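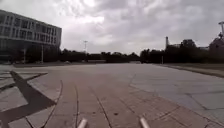
Put some benches out. That's the whole argument, you can stop reading if you're busy.

Still here? OK. I walk a lot. Bad knee, no car, so I notice where a person can sit down and where a person can't, and in this town the second list keeps getting longer. The stop on Omis Street had a bench until October. Now it has a sort of slanted rail you can lean your backside on. Leaning is not sitting. Ask anyone over sixty, or anyone with a toddler and two bags of groceries.

The city's answer, when I wrote in, was that the new rails are "easier to maintain." I'm sure they are. A thing no one uses is very easy to maintain.

I got the furniture plan out of the public works office after three emails. It lists 101 benches for the whole city. 47 of those are inside parks that lock at dusk. So for the streets, the squares, the bus stops, the long hot stretch by the county offices — 54. And we paid Plelano $2578 apiece for the leaning rails. I have bought used cars for less. One of them had a radio.

The usual objection is that benches attract people. Yes. People are what they're for. What's meant is the wrong people, teenagers and guys with nowhere to go, and I wish whoever means it would just say so at the meeting so we could argue about it properly. Teenagers sit on steps if there's no bench. They sit on the curb. The man with nowhere to go is still there too, he's just on the ground now. The only one who really left is the woman from my building who used to walk to the pharmacy and back with two stops on the way. She gets it delivered now. She hasn't been down Omis since before Christmas.

Second objection, money. Fine. The Nambiar Avenue repaving came with new planters, big ones, and the edge of every one is sloped so you slide off. Somebody drew that slope. Somebody was paid to draw it. A flat edge would of cost the same and would seat half a dozen people each. I don't buy that the budget made them do it.

Third one, and this I hear from people I like: it's a small thing, there are bigger problems. Sure there are. But it's 700 steps from my door to the library, I have counted on bad days, and there's not one place to stop. Some weeks that's the diference between going and not going. Multiply by everyone with a hip, a heart, a baby, a cast.

Cluvar did it right, by the way, and they're smaller than us and not richer. Plain benches with backs and arms, every couple of blocks, some in shade and some in sun so you can pick. I was there one afternoon and sat on four of them. Ate a sandwich. Talked to a stranger about tomatoes for way too long. Bought a coffee and then a pair of socks I didn't need, so tell the downtown merchants that too.

What I want: the Omis bench back. Flat edges on anything new. One seat every two blocks on the walking routes, with a back on it — backs matter, arms matter more, you need something to push up on. And the next time a plan goes up for a vote, have the people voting walk the route first, at noon in July, carrying something heavy.

Comment period on the furniture plan is still open. Send them something, even two lines. I've sent mine.

17 April 2022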